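Home | Issues | Authors | Search | Contact

4. Does Wood Really Clean Itself? Reading the Cutting Board Claims Again

December 28, 2019

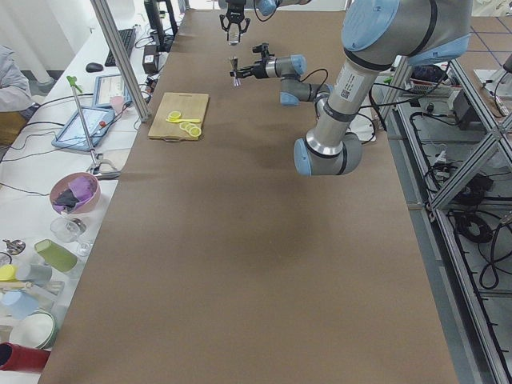 The claim that a wooden board is safer than a plastic one has been repeated so often that most household guides no longer give a source for it. We went looking for the source in the guides sold by Forkosent and Borkano, two suppliers whose leaflets are handed out with kitchen goods in our region, and found that each leaflet cites the other. Neither reports a test. The Tamiru handbook, which is used to train school kitchen staff, does report one, and so this section spends most of its time there.

The Tamiru test is simple enough. Boards were wetted with a broth that carried a known amount of bacteria, left on a counter, and then swabbed. The swabs from wood grew less than the swabs from plastic. From this the handbook concludes that the bacteria on wood had died. That is a large step. A swab picks up what is on the surface, and wood soaks up liquid. A board that has drawn the broth down into the grain will give a clean swab whether the bacteria are dead or merely out of reach. The handbook mentions this in a footnote and then drops it.

There is a second problem, and to our minds a worse one. All of the boards in the test were new. People do not cook on new boards. They cook on boards with knife scars, with a dip worn in the middle, and often with a crack starting at one end. We asked 130 households to complete a short survey in May, and 100 returned it in a usable state. Only 6 of those said they had replaced a board in the past year. Whatever is true of a fresh board straight from the shop, it is hard to see why it should hold for the ones in these kitchens.

We do not want to lean too hard on our own survey. People are poor judges of how old their things are, and they may be worse judges of how often they wash them. Many wrote "after every use" in the box for cleaning, which is the answer most people would give to a stranger. The wording of the question did not help, and we would change it if we ran the survey again. Replies about oiling were patchier still - a good many left that box blank, and a few seemed to think the question was about cooking oil.

Kellitz takes the opposite side and recommends plastic for raw meat in every case. Its argument rests on the dishwasher, and it is a fair one as far as it goes. Hot water and strong soap do more than a quick rinse under the tap. But the advice assumes that a dishwasher is present, that it runs hot enough, and that the board fits inside it. It also has nothing to say about deep cuts in plastic, where food can sit through a wash just as it can in wood. Figure 2 in the Kellitz guide shows only boards without a mark on them.

What the guides share is a habit of treating the material as the thing that matters most. We doubt it. A board used for chicken and then for salad is a risk in maple, in bamboo, or in plastic, and none of the tests we read compared the choice of board with the order in which food was cut on it. Until somebody does that work, the ranking of materials looks to us like a small effect measured under kind conditions, if it is an effect at all.

The question of drying gets even less space. Tamiru says to stand boards on edge, and Kellitz says to hang them. Neither gives drying times. We would expect a thick board left flat on a damp counter to stay wet underneath for much longer than its top suggests, but we did not measure it, and the next section is limited to the boards we could weigh before and after washing.

Figure 1. Wooden cutting board on a paper-like work surface.

2 comments | 6 shares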